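Project report: can a hired two-arm robot kit pack a lunch?

My project was a review of the Nimum, a two-arm bench kit that Plarance rents out to colleges by the term. The question I started with in March was whether a student with no robotics background (me!) could get something useful out of it using only what comes with the hire. I chose packing a lunch bag as the job, as it's something I do every morning half asleep and I assumed it would be easy.

Why this kit

I looked at two options. The other was a single-arm kit from Saha, which was cheaper and a lot easier to carry up the stairs, but I couldn't see how one arm was going to hold a floppy bag still and put things in it as well. The Nimum costs 2,000 pounds a term, and the department had put aside 3,318 pounds for the whole project, so that left a fair bit for spare finger pads and the extra support hours. I used all of the support hours. Most of them went on one cable.

Setting up

The booklet says an afternoon. It took me two days, and one of those was my own fault for skipping the page on levelling the table. The software is friendlier than I expected – you move the arms by hand, press save, and it remembers the pose. After that you string the poses together in a list and tell it how hard to grip at each step. The grip setting goes from soft to firm on a slider, with no units anywhere, which annoyed me all the way through.

Handling the bag

I'd planned to begin with the food, but the bag had to come first. Stiff things suit the Nimum, and a padded lunch bag with a zip along the top and down one end really isn't stiff. Grip too low and the side caves in. Grip by a handle and the whole thing swings. What worked best for me was taking hold of the fabric just under the top seam, near where the handle joins, with the slider a bit below the middle. I kept a banana, a pink peachy sort of ball and a clear tub on the table too, so that the arm had to go for the bag with other things nearby. 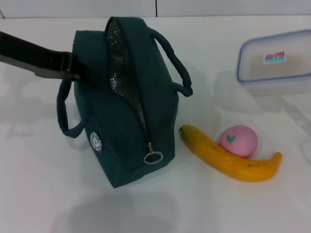
Trevetance wrote under my first draft that I was being too kind to Plarance, and that a kit sold for handling household things ought to come with a preset for soft bags instead of leaving the customer to find the right squeeze by trial and error. I think that's fair. There are presets for boxes, bottles and cups, and then a blank space called "custom" where everything else goes. I did ask support about it and they sent me a settings file for a cushion, which got me closer than I'd managed alone, so some credit to them.

The zip

Oh, the zip. I spent longer on this than on the rest put together. The pull is small and it hangs wherever it likes, so a saved pose that was right on one run was off on the next. I tried going for the ring on the pull, which gives the fingers more to aim at, and that helped a little. In the end I wrote the zip out of the main test and opened the bag myself before each run. I know that's a bit of a cheat, and I've marked the kit down for it in my scores.

Using both arms

This is the part I'd pay for. One arm takes the top of the bag and stays there while the other comes across from the opposite side, and you can set a "wait for partner" step so they don't barge into each other. I had a few bumps before I found that step (it's on the back page of the booklet, under cleaning). The arms slow right down when they're close together – very reassuring when you're the one who signed the hire form.
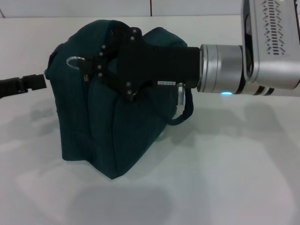

Figure 2. Gripper on the upper part of the bag, with the tip of another gripper at the left.

The black fingers are chunky, and once they're over the top of the bag they hide quite a lot of it. I got into the habit of walking round to the other side before pressing go. A narrower set of fingers would be top of my wish list, and Plarance does list some, but not for the student hire.

My scores out of 5

Setting up: 3
Software: 4
Rigid objects: 4
Soft objects: 2
Two arms together: 5
Support: 4

Would I hire it again?

Yes, for a job with boxes or tubs, without much hesitation. For anything made of cloth I'd want that preset first, or at least numbers on the grip slider so I could write down what I did and pass it on. My own settings are in the appendix, for whoever has the kit next term. Please level the table before you start, and leave the bag unzipped.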